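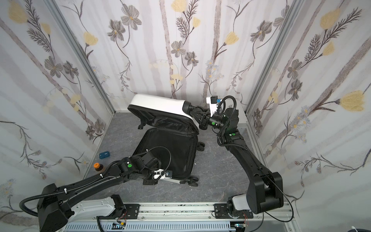 Open suitcase, flowery wallpaper.

Wednesday, late

Laiba rang at lunch to tell me she has given up sugar, bread and the news, and that she now packs for any trip in one small bag. She has been reading a book about it. The book says you only need 2 pairs of shoes in your life, one for walking and one for being seen in. I asked whether the author had ever been to a wedding in a paddock. She said I was being negative. I said I was being practical, and she laughed, so no harm done.

I have five days before I fly to Plistuvholm and I don't believe half of what I've been told about it. Amna says it is the prettiest harbour town she has ever set foot in. Amna also said that about a place where I got food poisoning and my umbrella was stolen from a church. The brochure calls the old quarter "untouched", which I take to mean there are no lifts. The hotel says it is a short stroll from the ferry. I looked at the map this morning with a ruler, and unless their strolls are different from mine, it's a bus.

The baggage rules are the real nonsense. Stirelberg, the airline, has one page saying the cabin bag is included and another page, in smaller grey letters, saying it is included on some fares. I rang them. I was on hold for 70 minutes, with a pan flute. The young man who finally picked up told me both pages were correct. I asked how that could be and he offered me an upgrade to Flex Plus, whose main benefit seems to be that you can ring them and be put on hold in a different queue. I declined. Then I lay awake wondering if I should have taken it, so I suppose that's how they get you.

Hugo thinks I should buy insurance. Hugo thinks everyone should buy everything. He showed me a policy that pays up to 500 dollars for a delayed bag, and I read the thing right through to the end (I doubt he had). It only counts if the bag is late on the way out, if you kept the tag, if you rang within so many hours, and if the clothes you bought in the meantime were "essential and of like colour". Of like colour! I read that out loud to the dog. I haven't bought it. I may buy it tomorrow.

Read some of my old diary from the last big trip this evening, looking for the name of the tablets I took on the ferry. Couldn't find it. What I found was 4 pages complaining about my shoulder and one line about the cathedral. "Cathedral good." I had remembered that as a marvellous week. 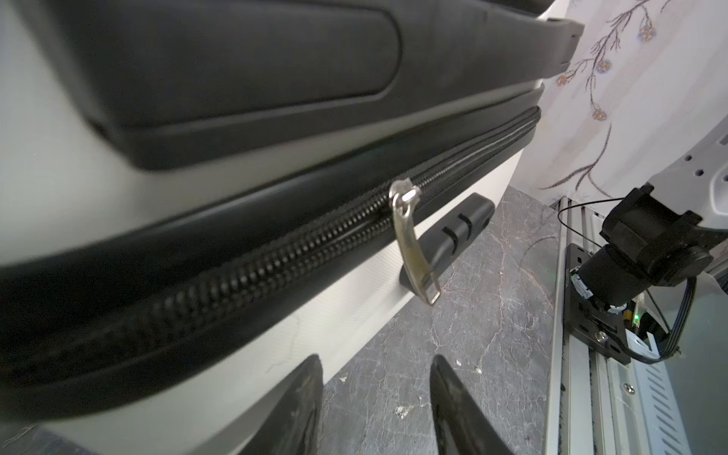
Anyway, the list. Laiba's book says to lay out everything you mean to take and put half of it back in the cupboard. I've been hearing that advice since I was a girl and I've never met anyone who has done it and been pleased. My mother certainly didn't. She carried a full-sized iron to Bangash's wedding, and by the Saturday every cousin in the building was queuing at her door. So: the good coat, the grey cardigan, the dreadful waterproof trousers, the blue dress in case there's a dinner. Qianru says there is always a dinner. She's been right about that twice and wrong about nearly everything else, including the exchange rate.

I'm not rolling my socks into little sausages either. I tried it once and they took up the same room, being the same socks.

Yhon came by around six for the spare key and stood in the kitchen eating my olives. He'll do the tomatoes and the dog, in that order I fear. He asked what I was most looking forward to and I couldn't come up with anything, so I said the bread. He told me the bread there is famous. Everything is famous if you ask Yhon. Last year it was the tap water.

I'm meant to be excited. Amna rang again at nine to ask if I was excited, and I told her yes, very, and she said I didn't sound it. I think I am, a bit, underneath. I did catch myself saying the name of the ferry terminal under my breath while I did the dishes, trying to get the middle bit right.

Must ring the chemist in the morning about those tablets. Also cancel the Fason order or there'll be a box of cheese sitting on the step for a week. Bed.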